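Cuaderno del taller — lunes, jornada de puertas abiertas
Lo escribo el mismo lunes por la noche, que si no se me olvida la mitad. 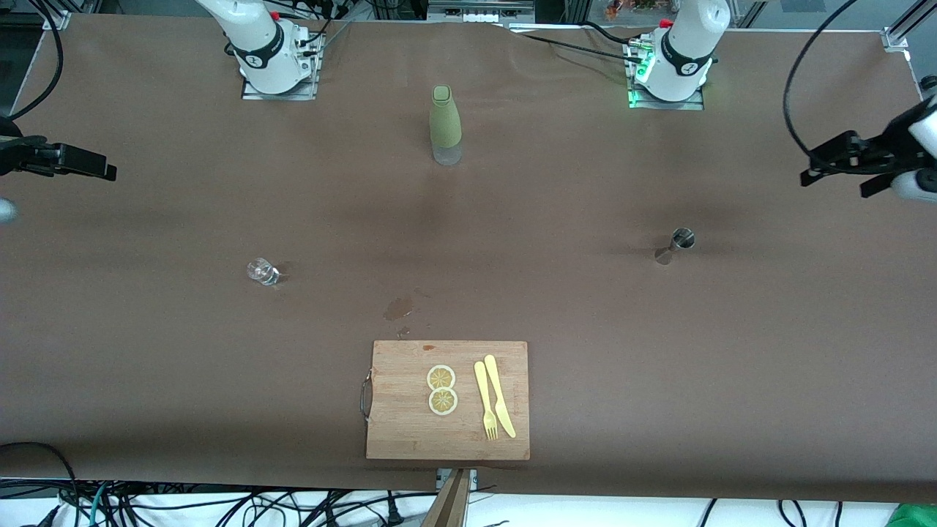 Antes de abrir

Llegué a las ocho y Dinesh ya estaba con el papel marrón de la mesa, estirándolo para que no hiciera arrugas (quedó de lujo, por cierto). La idea de la demo era la de siempre: un refresco con limón, los dos brazos repartiéndose el trabajo, y la gente mirando desde el otro lado. Pusimos la tabla de bambú delante, con dos rodajas de limón y el tenedor y el cuchillo amarillos de plástico, el vasito transparente hacia el centro, el medidor metálico a la derecha y la botella verde oliva al fondo, entre las dos bases. Begoñe quería cambiar el vaso por uno más alto y le dije que hoy no se tocaba nada, ¡que luego hay que volver a ajustar los agarres!

La visita

Vinieron los de Justdale a media mañana y por la tarde el grupo de Edotville, bastante más preguntón. En total pasaron unas 217 personas según la hoja de la puerta, que lleva Urmila y es de fiar. Lo que más preguntan: cuánto pesa cada brazo (ni idea, tengo que mirarlo), si aprende solo y si puede hacer café. Una señora de Edotville se quedó un buen rato delante de la mesa y me preguntó por qué las pinzas esperan a los lados y no en medio. Le conté lo de dejar libre el centro entre una tarea y otra, y me contestó que su cocina funciona igual.

Lo que se torció

El vaso. Es facetado, pequeño y muy transparente, o sea, todo lo que le sienta mal a la pinza. En una de las pasadas lo dejó medio tumbado y a la gente le encantó, claro, aplaudieron más que cuando sale bien. En el papel, entre el vaso y la tabla, hay una mancha oscura de líquido. Para la próxima: papel de repuesto a mano, cortado a medida, que hoy estaba en el almacén y la llave la tenía Themis.

El limón, en cambio, muy bien — lo digo con cierta sorpresa, que el viernes no había manera. Sarita bajó la velocidad de cierre y mano de santo.

Pendiente

Cables: la maraña del suelo, por delante de la mesa, hay que recogerla ya. Dinesh propone canaleta, yo me conformo con bridas.
Pedir a Fledano otro juego de vasos, iguales a este, no "parecidos".
Preguntarle a Urmila si guardamos las hojas de comentarios o solo las pasamos a limpio.
Apuntar el peso de los brazos en la pizarra, en grande.
Begoñe quiere probar una rodaja más gruesa el próximo día. Vale, pero con el vaso de siempre.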